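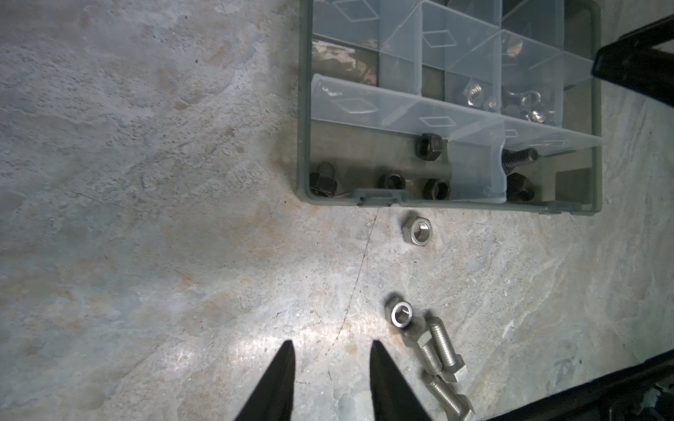 Parts organizer on the concrete, crack and all.

ok so the garage floor. Been putting off this post since February because I kept thinking I'd have more to show. I don't. Posting anyway.

Got two quotes for epoxy. Drumetti wanted 546 for the single bay, prep included, which sounded fine until I read the line about cracks being extra. Oltura never called back. Twice I left a message. So I'm doing it myself, wish me luck.

Shopping so far: degreaser, a stiff brush, crack filler, one of those Benano kits in light gray. 31 bucks for the filler alone?? The kit says it covers 400 square feet, we have less than that, so in theory there's enough for a second coat by the door where the car drips.

Things I keep reading and can't get a straight answer on:

Acid etch or grind. Half the internet says etching is useless. The other half did it once in a weekend and are very happy people.

Moisture. You tape down a square of plastic overnight and look under it in the morning. Did that. Looked ok to me but I was also half asleep and hadn't had coffee so I'm going to do it agian.

Rust stains. Lemon juice did nothing. Going to try the oxalic acid stuff next, with gloves, windows open, dog inside.

Also everything has to come OUT of the garage first and that's the real job. Bikes, paint cans, the shelf from the old apartment that I swore I'd sell. Moved half of it to the side yard and then it started to rain so guess who moved it all back.

Anyway. Filler this weekend if its dry. If anybody has used the Benano in a cold garage let me know how long before you could park on it, the box just says "allow to cure" lol

Share 4 | 7 comments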